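El club de robótica de Villanueva prepara la fiambrera para la muestra de junio

5 Jun 2020

El club de robótica del instituto de Villanueva trabaja estas semanas en el ejercicio con el que se presentará a la muestra escolar Imham. Los siete alumnos del grupo programan dos brazos para que abran una fiambrera con cierres laterales y pasen la comida de un plato a su interior.

La mesa de ensayo lleva los dos brazos blancos montados en el borde del fondo, con la fiambrera en el centro y un plato a cada lado, uno rosa y otro azul claro. «Los cierres son lo que más tiempo nos quita, hay que sujetar la caja con una pinza y tirar con la otra», explica Amparo Collado, profesora de Tecnología y coordinadora del club.

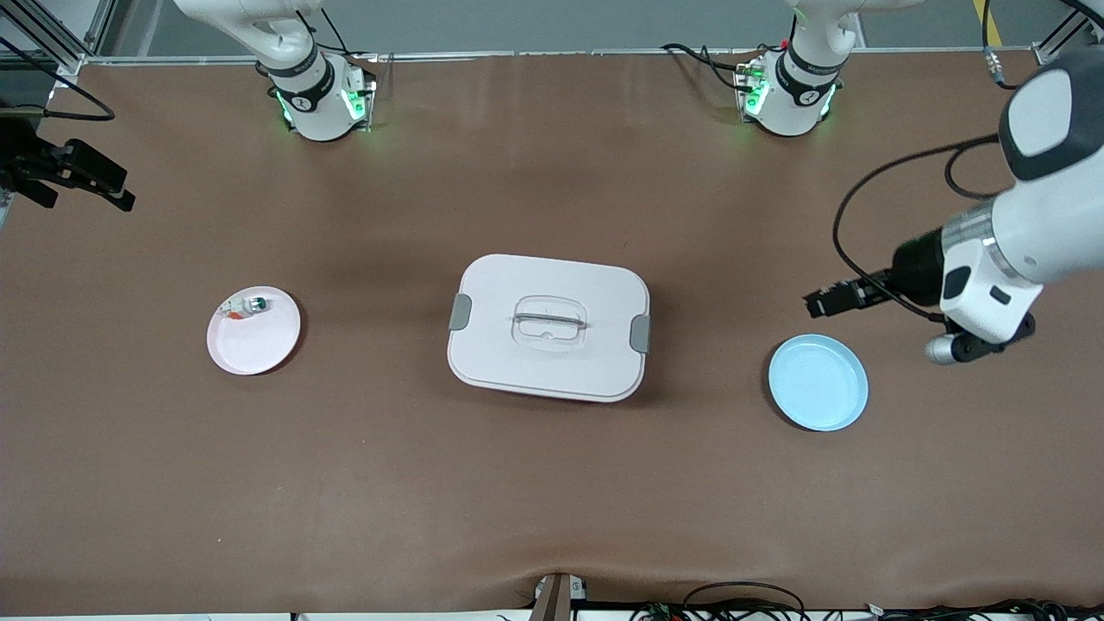

Calendario y presupuesto

Cada equipo dispondrá de hasta 30 minutos para completar la prueba ante el jurado. En esta edición se han inscrito 38 centros. El material se ha pagado en parte con una ayuda de 3000 euros de la empresa Bralanetti, y el club seguirá ensayando por las tardes en el taller del instituto.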